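Mumorico, or how I ended up owning a lavender plate

2018-08-07

So I finally did the thing I've been threatening to do since December, and pulled every single item out of my kitchen cupboards. All of it. The good pans, the bad pans, the lid drawer (oh, the lid drawer), the shelf above the fridge that I can only reach with the step stool. I put the radio on, made a big pot of coffee and told everybody in the house to go eat somewhere else.

Honeylyn Ocampo is to blame. She lives two streets over on Lacson and she has the kind of kitchen where you open a cupboard and there's air in it. Air! I open mine and hold out a hand to catch whatever's coming. She told me her rule, and it's so simple I was a bit annoyed: everything comes out, and it only goes back in if you can say what you last cooked with it. Out loud. She says the out loud part matters, and now that I've stood in my own kitchen saying "fondue, I think, for your uncle" to an empty room, I agree with her.

The first pile was easy. Chipped mugs, a rusty peeler, a cake tin with a bottom that no longer has any interest in staying attached to the sides. Then there were the plastic tubs. I have 12 lids and five tubs, and three of those lids fit nothing I own or have ever owned. I tried every combination twice, sitting on the floor like a toddler with a shape sorter. Into the recycling they went, and I felt wonderful for the rest of the morning.

The second pile was harder, the "I like it but do I use it" pile. I have a garlic press I adore and never touch because it's a pain to wash. I have a set of egg cups from my grandmother, and we're not an egg cup family. We're barely a breakfast family. The egg cups stayed (don't tell Honeylyn), the garlic press went, and I moved on quickly before I could change my mind.

And then the color question! I've wanted more color in there for ages. Everything I bought when we moved in was white, because white goes with everything, and after 8 years of it I'm bored silly. You don't need much, either. One purple plate and something green, and a plain white table looks like someone cheerful lives there.
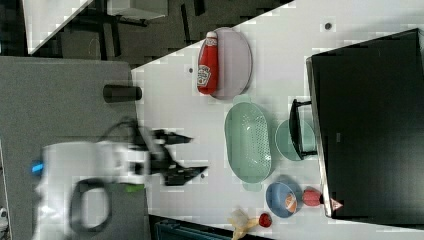
Lavender plate, green colander, and the ketchup having a lie-down.

I love that purple with the green. I wouldn't wear it, but on a table it makes me happy. And the oval shape is so much more useful than I expected — corn on the cob fits on an oval plate, a whole fish fits on an oval plate, and a row of hot dogs looks like you planned it. I'm now slowly talking myself into replacing the rest of the round ones, one at a time, as they break. They break a lot in this house, so it shouldn't take long.

The colander question deserves its own paragraph, because I have Opinions. I used to keep mine stacked inside the big mixing bowl, which was under the salad spinner, which was under the waffle iron. Every time I made pasta I had to take apart a tower with the water already boiling. Now the colander gets a hook, right by the sink. I put the hook up myself, and it's a tiny bit crooked, and I don't care.

As for ketchup, we've had the fridge or cupboard argument at our place for as long as I can remember. My mother kept hers in the cupboard next to the vinegar and we all lived. My husband believes in the fridge door. I've given in, mostly because the fridge door shelf was already sticky and I'd just wiped out the cupboard and lined it with that nice paper from Seltano. New paper, no sauces. That's the law now.

What else... The spices! I did them last, when I was tired, and that was a mistake. If you're going to try this, do the spices first while you still have patience. I found three jars of paprika, all open, and a jar with no label that smelled of nothing whatsoever. I tipped the paprikas into one jar and felt like a genius. The mystery jar went in the trash.

By dinnertime I had two boxes for the charity shop in Seteo and one box of "maybe" that I've taped shut and put in the hall closet. If I haven't gone looking for anything in it by December, it goes too, and I'm not allowed to peek. (There's a melon baller in there. I already miss it a little.)

We had grilled cheese that night, on the good plates, with a puddle of ketchup each. My youngest opened the cupboard to get a glass, stood there for a second and asked if we were moving.

Next up is the linen closet, and I'm scared of it. If anyone has a way of folding a fitted sheet that works for a person with short arms, please leave it in the comments. I've watched the videos. I get as far as the second corner and then I roll it into a ball and shove it behind the towels like my mother before me.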